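Pruning old posts: what the search numbers did after I cut 134 pages

Apr 22, 2023

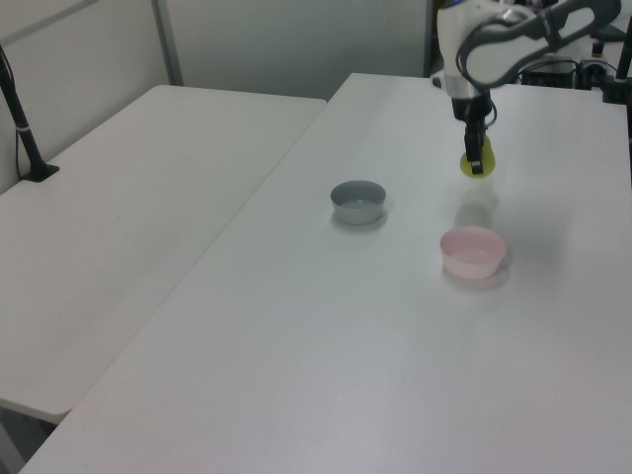

Two bowls, one gray and one pink.

In January I had 306 published posts on this blog. I now have 172. I removed the other 134 over two evenings and have been watching the search reports since. Several readers asked for the method, so I am writing it down before I forget the settings.

The site runs on Mustico, self-hosted, with a static cache in front. Search data comes from an export that I load into Priter every Monday. Priter groups queries by landing page, and that grouping is the only feature I used for this job.

First pass: list every post with zero clicks in the previous twelve months. Posts less than six months old were left out. I sorted what remained by inbound links. Anything with a link from an outside domain went to a separate sheet, regardless of clicks.

Second pass: read them. This took most of the time. A post can have no search traffic and still be used. My note on fixing feed encoding gets no clicks from search but is linked from four of my own pages, and people follow those links. It stayed.

Third pass: decide between delete, merge and rewrite. My rules were as follows.

Delete if the subject no longer exists. I had eleven posts on the Cloltlow newsletter plugin, which stopped working two versions ago. They returned 410 the same night.

Merge if two posts answer the same query. Priter showed three of my pages trading places for the same phrase about email subject lines. I kept the oldest URL, moved the useful paragraphs into it and set 301 redirects from the other two. The oldest URL had the worst title of the three. I changed the title and left the slug alone.

Rewrite if the query is live but the text is thin. I marked a lot of posts this way and have finished few of them.

A note on redirects. Do not point deleted posts at the home page. I did that in an earlier cleanup and the search console reported them as soft 404s for months. If there is no close match, return 410 and move on. Mustico sends 404 by default for removed posts, so the 410 has to be set in the server config. I keep the list in a flat map file, one path per line.

Results so far. Impressions dropped in the first three weeks, then leveled off. Clicks did not drop. The merged subject line page went from a handful of visits to 262 clicks in its best month, which is more than its three parts ever got together. Crawl requests to dead paths are falling slowly. Average position went up, but removing weak pages raises that average by itself, so I give it no weight.

One mistake: I deleted the Liepiņa case study because it had no clicks. It was linked from my services page, and I did not notice the broken link until I ran a crawl. It has been restored at the same address. Run the internal link check before the deletions.

Next on the list are the category pages. Most of them have no intro text, and a few hold a single post.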